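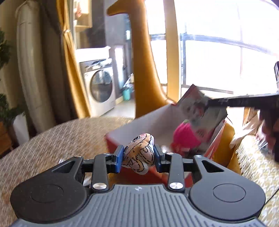 Unit 6: Planning and Budgeting for Gripper Equipment

Handout, revised 11/11/2023

Read this before the costing exercise. Bring your draft equipment list to class.

1. Start with the task

Write down what will be handled and where before you open a catalog. Packing small soft goods into a box calls for different equipment than loading metal parts into a fixture. For each item, record the size, the weight, how far it can be squeezed without harm, and whether the surface is slick, fuzzy or printed. Plush toys give way under the pads. Cards are thin and bend. If one gripper must do both jobs, plan on test time with both items before you commit.

Then decide between one hand and two. Two grippers let you steady a box or a card with one while the other places an item. They also double the pads, the screws and the spare parts on your list. Students often price the second gripper and forget the second set of everything else.

2. Hand-held or arm-mounted

A hand-held gripper is moved by a person. You can take it into a living room, a store or a stock room and work with what is already there. An arm-mounted gripper needs a base, a power supply, a controller and a clear area that people stay out of. Cost these as separate lines. In the Plomden case (reader, section 3), the team bought the arm first and found that the bench had to be replaced to hold it. The bench was not in the budget.

3. What goes in the budget

Purchase: gripper bodies, fingers, pads, mounts, cables, cases.

Consumables: pads and fasteners. Pads wear and should be treated like printer paper, with a reorder point.

Test items: the toys, boxes, cards and bags you will practice on. Buy duplicates. Soft items change shape with handling and cards crease.

Space: rent, furniture, lighting, storage.

Labor: setup, operation, cleanup and resetting the items between runs. Resetting is usually left out.

Service: repairs, shipping, and the loaner fee if the supplier charges one.

4. Worked figures

The Zuvik exercise uses these numbers. They are for class use only and are not quotes.

Gripper, each: $720
Pad set: $200
Test items, first order: $400

Two grippers come to $1,440. Two spare pad sets come to $400. With the test items, the first order is $2,240. Labor and space are not included. Add them from your own task sheet and show how you got the hours.

5. Comparing suppliers

The Tovar and Allex offers in the reader are close on purchase price. Compare them on these points instead:

Can pads be bought alone, or only with fingers?
Who pays return shipping on a repair?
How long is the wait for a replacement body?
Do the fingers from one model fit the next?

The Tovar price list is from 2020. Mark any figure you take from it as out of date and say what you did about it.

6. For next class

Finish the one-page task sheet and a budget with all six headings from section 3. If a heading is zero, write zero and give the reason. Second drafts are due in May with the supplier comparison attached.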